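Flat-sawn veneer and a waterborne finish: scuff between coats or not?
Finishing and Surface Prep > Clear Finishes
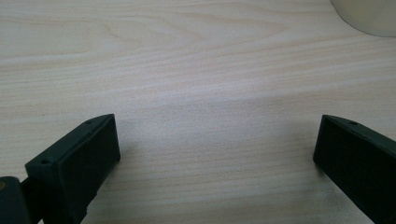 Carham, Feb 20, 2024

jchisholm
I'm finishing a run of tabletops in pale veneer over a stable core, flat-cut face, cathedral grain. The client wants the color kept as close to bare wood as possible, so oil is out and anything with an amber cast is out. I've settled on Dusora waterborne matte, two-part, rolled on with a short nap microfiber roller.

The data sheet allows recoating without abrasion if the next coat goes on inside the recoat window. Past that window it wants a scuff. My problem is that the first coat raises the grain, and I don't see how an unsanded second coat can lie flat on top of that. Sanding raised grain on veneer this thin makes me nervous. Last May I went through to the glue line on one corner and had to replace the whole sheet.

What are people doing between coats one and two on thin flat-cut veneer? Shop is at 65 F and the air is dry right now.

Jessie Chisholm

tunstall_t
The recoat window is a statement about adhesion. It says nothing about how the surface will feel. You can stay within the window, get a perfect chemical bond, and still have a rough top.

Raise the grain before you finish. Distilled water on a damp cloth, wipe evenly, let it dry overnight, then knock it down by hand with 320 on a cork block. Two light passes with the grain. After that the first coat raises very little and you can treat it as a sealer.

finegrit_nava
I disagree with pre-wetting on veneer. On solid stock, fine. On veneer you're putting water onto a thin sheet that is held down by an adhesive you may not have chosen yourself. If the panels came in already laid up with a PVA, a wet wipe can let the edges lift or show the seams. I've seen seams open far enough to catch a fingernail.

Use the first coat as the grain raiser. It contains water anyway, and it locks the fibers stiff so they cut cleanly instead of folding over. Scuff with a 400 foam pad, by hand, no machine. Then coats two and three go on inside the window with no sanding between them.

tunstall_t
A damp cloth puts down less water than a full rolled coat. If the wipe opens your seams, the finish will open them too, and then you have an open seam with finish in it. I'd want to find out on bare wood.

finegrit_nava
The finish is filming over and losing water the whole time. A wipe soaks in. The amount applied is not the same as the amount absorbed, and I'd like to see a test before agreeing they behave alike.

L_Phetsri
Which adhesive, Jessie? That decides most of this. With urea formaldehyde or a sheet epoxy you can wet the face all you like. With PVA I'd go with Citlali. With contact cement I wouldn't use this finish at all until I'd run a sample.

Also check which side of the leaf is facing out. Book-matched sheets alternate tight face and loose face, and the loose face has small knife checks in it. Those take up more water and raise more. If every second leaf feels rougher after coat one, that's the cause, and more sanding won't cure it.

jchisholm
Adhesive is urea formaldehyde, pressed by the supplier. Veneer is nominal 0.6 mm before their final sanding, so I assume less now. They're slip matched, so all the same face out, but the sheet doesn't say which face.

L_Phetsri
Then the glue isn't your limit, the thickness is. Factory sanding can take a surprising share of 0.6 mm. Ask the supplier for the finished thickness or measure it at an offcut edge with a loupe.

To tell the faces apart, bend an offcut of the raw veneer across the grain if they'll send you one. It flexes more easily when the loose side is on the outside of the curve.

cwain
Nobody has mentioned the roller yet. With dry air at 65 F the film skins quickly, and a short nap roller leaves a fine stipple that people mistake for raised grain. Look at it under a raking light. Stipple is even all over and ignores the figure. Raised grain follows the lines, and on a cathedral pattern it will be worst at the peaks, where the wide earlywood bands are.

If it's stipple, add the retarder the manufacturer sells, up to whatever limit is on the sheet, and get the humidity up. I run a humidifier in the finishing room from fall until May. Sanding stipple off veneer is wasted thickness.

Chelsea Wainwright

tunstall_t
Good point on raking light. I'd add that matte should only be judged after the full cure. The flatting agent settles as the film shrinks, and a top that looks streaky at 2 hours can be even the next day. Stir it, don't shake it, and stir again halfway through the can.

vindus_shop
We used to sand between every coat as a matter of habit. On thin veneer we now sand once, after coat one, and put on two more in the same day. Three coats total. The only callbacks have been on edges, which we now break by hand with 320 before any finish goes on. A sharp edge holds almost no film.

Would not go finer than 400 before recoating outside the window. The film needs some tooth.

finegrit_nava
Agreed on the edges. Mask or skip the last inch when you scuff, then do it separately with the pad flat. Going through at a corner nearly always comes from the pad tipping.

jchisholm
Ran two offcuts from the same sheet last night. Sample A was wiped with distilled water, dried, 320 by hand, then coated. Sample B went straight to coat one, then 400 foam. Both got two more coats inside the window.

A was smoother after coat one. After coat three I can't separate them by touch. B came out slightly lighter in color, which I didn't expect, and the client is strict about color. No seam movement on either. Under a raking light both had stipple in the first coat, so Chelsea was right about part of the problem. Retarder is on order.

Going with B for the job.

tunstall_t
The color difference could be the 320 on A. A finer scratch on bare wood usually reads lighter, so check what grit the factory stopped at. I'd still pre-wet, but with that result I can't argue it's required.

L_Phetsri
Did you measure the veneer?

jchisholm
Supplier says 0.45 after sanding. Haven't confirmed it with a loupe.

L_Phetsri
Confirm it before you touch the first real top.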